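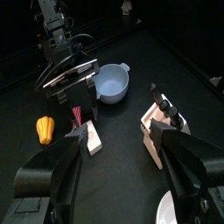 El cacito azul claro, vacío, y el pimiento amarillo de juguete sobre la mesa negra.

¡Bienvenidos a la galería de la cocinita! Llevaba desde octubre queriendo juntar aquí todo lo que tenemos para jugar a las comidas, y como siempre me pongo a ordenar y acabo jugando yo (lo confieso sin ninguna vergüenza). En casa lo llamamos Wandolis, que fue el nombre del primer restaurante de mentira que abrimos Huguette y yo en el pasillo, con una carta larguísima y un solo plato: sopa.

Voy poniendo notas de cada cosa, por si alguien está montando la suya y quiere ideas.

**El cacito.** Mi favorito, lo digo ya. Es de plástico azul clarito, redondo y hondo, con su mango a un lado y un piquito o reborde, y ese piquito es el que les vuelve locos, porque con él se sirve sopa, chocolate, café para las visitas y una cosa que Aleksi llama «caldo de pirata» y cuya receta no suelta. Lo compré en un mercadillo por 30 céntimos, ¡treinta!, y ha salido mejor que juegos enteros que nos costaron un dineral.

**El pimiento.** De plástico, amarillo tirando a naranja, con sus gajos bien marcados. En Wandolis vale para todo: relleno, asado, en ensalada o de postre si el cliente se pone pesado. Naveen insiste en que es una calabaza y ya hemos dejado de discutir.

**Los cuadros rojos y blancos.** Debo de tener debilidad por ese estampado, porque se me van los ojos cada vez que lo veo. Me recuerda a los manteles de la casa de mi abuela, y todo lo que lleva cuadritos rojos me parece que huele a merienda.

**El plato blanco.** Asoma solo el borde por la esquina de abajo, pero también cuenta. Blanco y redondo, de los que hacen que cualquier comida de mentira parezca servida con cariño. Sobre el negro de la mesa queda precioso, aunque ese negro enseña hasta la última mota de polvo y yo paso el trapo lo justito.

Me falta enseñaros las cucharas, que viven en otra caja, y el recetario que está dibujando Tuulikki (va por la página 20 y casi todo son sopas, claro). Si tenéis cacitos parecidos en otros colores, escribidme, ¡que ando buscando uno verde!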